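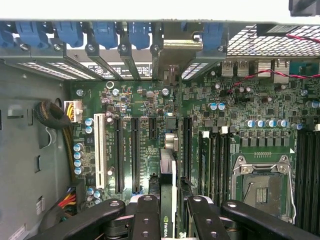
Gripper closes off center on the card pull, cell 2

Workstation teardown cell / Maintenance and setup

flinach_bench
Posted Monday, September 23, 2024

Looking for input on our teardown cell. One arm, two-finger gripper, wrist camera. It takes graphics cards out of old workstations that come in flat on a Clinero tray. Last week it pulled 253 cards and faulted on 39 of them. Nearly all the faults are the same: one finger touches the card before the other, the force limit trips, and the arm backs out.

The chassis type giving me trouble is the one with the blue latches over the expansion slots and the NVIDIA card in the middle of the board. Fingers go down either side of it. CPU is already out at the station before.

Already done: re-taught the approach point, cleaned the tray pins, checked the tool center point against the cone. The cone looked fine.

ohmslaw41
Is it always the same finger that touches first?

flinach_bench
Left one, yes.

ohmslaw41
Then I'd look at the finger pivots before the program. Power down, lock out, and move each finger by hand at the tip. If the left one has more play than the right, the pin or bushing is worn. We change ours every 30 days on a similar job and keep the old pins in a bag to compare.

tray_and_pin
I don't agree with going to the pivots first. A worn pivot gives you scatter. Same side every time sounds like an offset to me. What are you using as your reference for the case? If the camera is finding the blue latches, those are plastic and they move. We had that exact setup and switched to the screws on the rear wall. Faults dropped the same day.

flinach_bench
It's finding the latches. Six of them in a row, so the vendor said it was an easy feature.

tray_and_pin
Easy to find, but they flex. Use the screws.

ohmslaw41
A pivot with wear on one side will also give you the same side every time, if the arm always comes in at the same tilt. Check both. It takes ten minutes.

brolelach_mx
Separate thing, but look at your cables. There's a red and black twisted pair going across the board near the USB ports, and another across the grille. If you lift the card straight up with a wire draped near the bracket you can snag it, and your force trip will look just like a finger contact. We have a person tuck the wires at the load station.

flinach_bench
The trips happen on the way down, before the fingers close, so I don't think it's the wires. I'll add it to the load sheet anyway.

rgrantee
What's your force limit on the descent?

flinach_bench
Up to 41 newtons depending on the recipe. This one is set lower, I'd have to look.

rgrantee
Don't raise it to get rid of the faults. The slots next to that card are plastic and you'll crack one.

flinach_bench
Update after second shift. Left pivot does have play, the right one doesn't. I ordered a pin and bushing kit from Bañuelos. Also moved the vision reference to the screws and ran one tray with the old pin still in. Fewer trips, but still some, all on the left.

ohmslaw41
Re-check the tool center point after the new pin goes in, and do it with the fingers closed as well as open.

tray_and_pin
And leave the reference on the screws.

flinach_bench
Will do both. Kit ships Thursday.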